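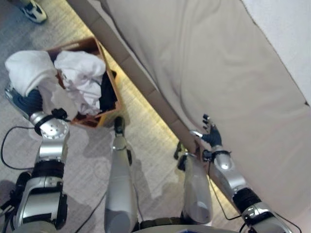

Figure 1. Box of laundry on the floor, with both arms extended.

3. What the posting orders tell us (and what they leave out)

I went into this part of the study thinking the orders would be the easy bit. Each one is a page long, it gives a rank, an old post, a new post and a reporting month, and it's signed by the personnel office in Urkulham. How hard could it be? Pretty hard, as I found out by February, when I was still sorting out which "Nic Giolla" an order meant: the sector headquarters, the training center, or the whole frontier command that goes by the same name.

The full set has 1,243 orders for officers of the border service at deputy inspector general and above. I typed them into Gimby, the little records tool our department uses, one line per order. Of these, 838 combine a promotion with a transfer. Another 243 are promotions where the officer stays put, and the rest are sideways moves with no change in rank.

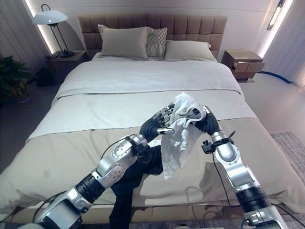 Figure 2. White cloth held between two hands over the bed.

I want to stay with the first group for a bit, as it's where the older writing on police careers and my orders part ways. The usual account is that a promotion and a move come as a package at senior level because there are so few top jobs. You go where the vacancy is. Fair enough, and for the western commands that fits well. But in Bunduler I kept running into officers who were promoted, sent to a staff job at Urkulham, and then returned to Bunduler in the new rank on the very next order. On paper that looks like two transfers. I'm inclined to call it one promotion with a long stopover, and I coded it that way (readers who disagree can undo it, the flag is in column F).

The press notices are a separate headache. When a senior officer moves up, the service puts out a short release, and the local papers mostly print it whole. It will tell you how long the officer has served and where they grew up, and it nearly always mentions a medal or two. It rarely tells you who is taking over the old command. I had hoped to use the releases to fill gaps in the orders, and for dates they do help. For handovers they're close to useless, and I dropped them from that part of the coding.

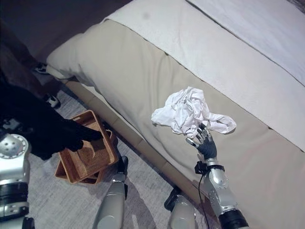 Figure 3. White cloth at the side of the bed, with two stacked woven baskets on the carpet.

So how did I measure a gap in command? I took the reporting month on the outgoing officer's order and compared it with the reporting month on the next order naming the same post. If the months match, I counted no gap. If they don't, the gap is the number of months in between. It's crude, I know! An acting commander may have been doing a perfectly good job the whole time, and acting appointments are made by phone or by internal memo, neither of which reached me. I also can't see leave. An officer who takes six weeks off before reporting looks the same in my data as a post left open for six weeks.

What I can say is that the gaps bunch up at
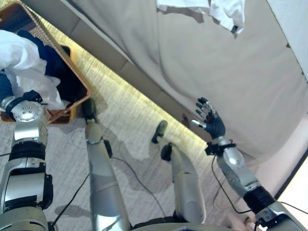 the smaller commands, and that they get longer when the incoming officer is also being promoted. A sideways move is quick – the pay grade is settled, the housing class is settled, and the officer can pack. A promotion has to clear the selection board first, and the boards at Nic Giolla sit less often than those at Urkulham. I come back to the board calendar in the next section, where I also look at retirements, which I've left out here altogether.

Contact the department office | Copyright held by the author | Back to top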